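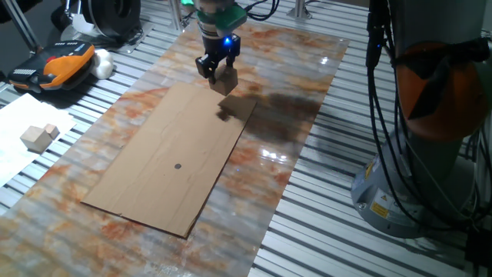
4. Setting exposure and bracketing

This section covers manual exposure, spot metering and bracketed sequences on the Ferkell camera body. Complete Section 2 (battery, card and lens) before you start. Menu names are those of firmware 646. Bodies with older firmware show Bracketing under Drive.

4.1 Manual exposure with live view

1. Turn the mode dial to M. The dial lock must be pressed while turning.
2. Press LV. The mirror locks up and the rear screen shows the live picture.
3. Open Menu > Display > Exposure Preview and select On.
4. Set the aperture with the front wheel.
5. Set the shutter speed with the rear wheel until the scale at the foot of the screen reads 0.
6. Press INFO twice to show the histogram. If the curve is stacked against the right side, shorten the shutter speed by one step and check again.

Note: Exposure Preview is disabled while a flash or the Ellcombe wireless trigger is mounted in the hot shoe. The screen then shows a picture of normal brightness whatever the settings.

Note: Screen brightness does not affect the recorded file. In direct sun, judge exposure by the histogram.

4.2 Spot metering

1. Hold the metering button and turn the rear wheel until the single dot symbol appears.
2. Place the active focus point over the area to be measured.
3. Press AE-L. An asterisk appears next to the shutter speed.
4. Recompose and release the shutter. The lock is held for 15 seconds after the last button press.

AE-L has no effect in M mode. The scale continues to follow the area under the focus point.

4.3 Bracketed sequence

1. Open Menu > Shooting > Bracketing.
2. Select the number of frames and the step between them. The largest step is 2 EV.
3. Set the drive mode to Continuous.
4. Hold the shutter button down until the sequence ends. Releasing it early cancels the remaining frames – the counter goes back to the first frame.
5. Return Bracketing to Off. The setting is kept when the camera is switched off.

Caution: Do not point the camera at the sun in live view. The sensor and shutter curtain can be damaged even at small apertures.

Caution: If the temperature symbol flashes, leave live view and let the body cool before continuing.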